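The Zaidi claim reached Tariq Ansari at 8 on Monday morning. Tenant missing, policy current, lease paid through February.
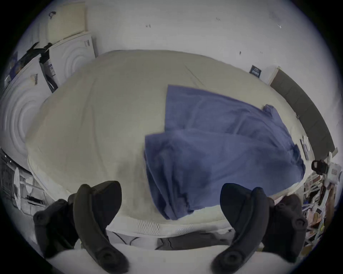
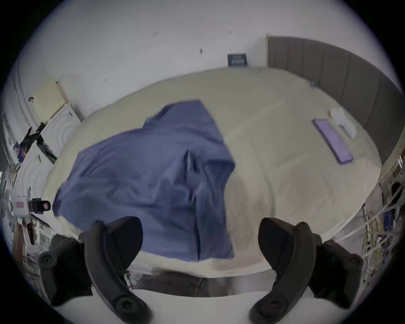 Ansari adjusted absences. Under the Flundent tables, a missing tenant was assigned a probability of return, and the policy paid on the remainder. Seventy-eight percent was the threshold for closing a file without payment. He entered the rent, the distance to the nearest station and the last meter reading, which was normal. The tables also took account of articles left behind. A blue cloth lying crumpled on the bed scored nothing, as linens did not predict. A phone scored 20 points, and there was one on the comforter, lavender-purple on the back. People came back for phones. The total stood at 78.

He called the number on the policy to complete the contact requirement. It rang nine times. On the ninth, someone picked up and did not speak.

"This is Ansari, at Zerine," he said. "I need a yes or a no."

"Which one pays?" a woman asked.

He read her the clause. She asked him to read it again, slower, and then the line closed. Ansari wrote "no contact" in the field provided and moved the file to payment.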